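How to sort and store an old run of swap cards

Posted by Joonas Rantala, Apr 19, 2019

A few of you wrote in after the Prindville fair asking how I keep my Emside cards flat. It takes one evening for a shoebox of cards and a bit longer if they have been in an attic.

Wash and dry your hands first. Cotton gloves are fine for photographs, but I find they snag on soft corners.

Take off any rubber bands. If a band has perished and stuck, cut it on both sides of the stuck part and leave that bit alone for now.

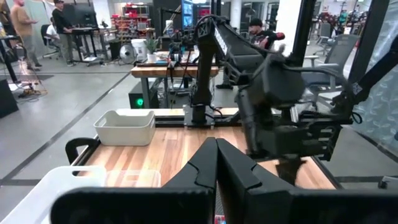

Deal the cards out face up in number order. The first Emside series has 40 cards plus a checklist, and the number is on the back at the bottom left. On the second printing it moves to the top, so keep the two printings apart even when the fronts match. Put doubles in a separate pile, worst on top.

Brush each card with a dry, soft paintbrush, from the middle outwards. Don't use a rubber on the printed side. Gum stains on the back are best left.
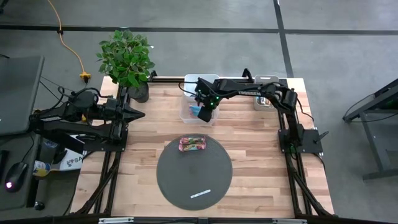
For curled cards, stack no more than 14 between two sheets of plain acid-free paper, put a heavy book on top and leave them for 24 hours. Check, turn the stack over and repeat if needed. A badly bowed card may want a week.

Once flat, each card goes in its own sleeve, open end up. Avoid the old soft vinyl pages, which go sticky and lift the ink.
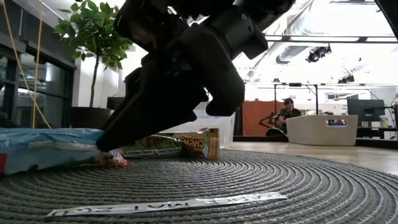
Write your list as you go. I note the number, printing, condition and where the card came from, in pencil, in a plain notebook. Engelbert Berchtold has more than 1000 cards on a spreadsheet and sorts them by artist, which also works if you like that sort of thing.

Store the box upright in a cupboard on an inside wall. I look through mine every June.

If anyone has a spare number 24 with the checklist still attached, please leave a comment.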